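11/26/18

The Havside office opened at the usual hour. Correspondence from Wenar was received and entered in the register, item 203 being the revised lease for the upper floor. The rent review is deferred to December.

Danko delivered 40 boxes of archive folders, of which 3 were returned as the wrong size – a credit note has been requested.
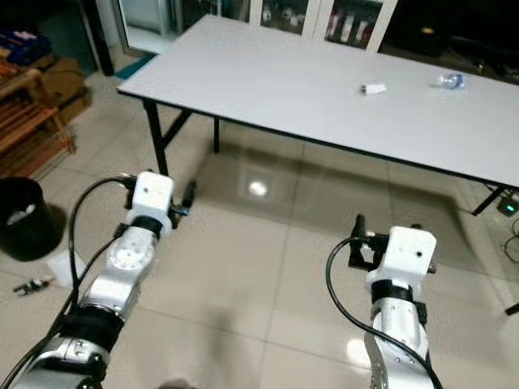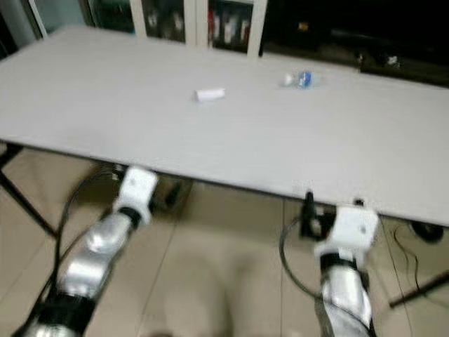
The afternoon was given to the minutes of the Trater meeting. Nearly 47 pages of papers have been reduced to a summary, and the section on parking permits remains to be agreed. The heating engineer did not attend – a second request was sent before close. Office locked at the usual time and keys signed in.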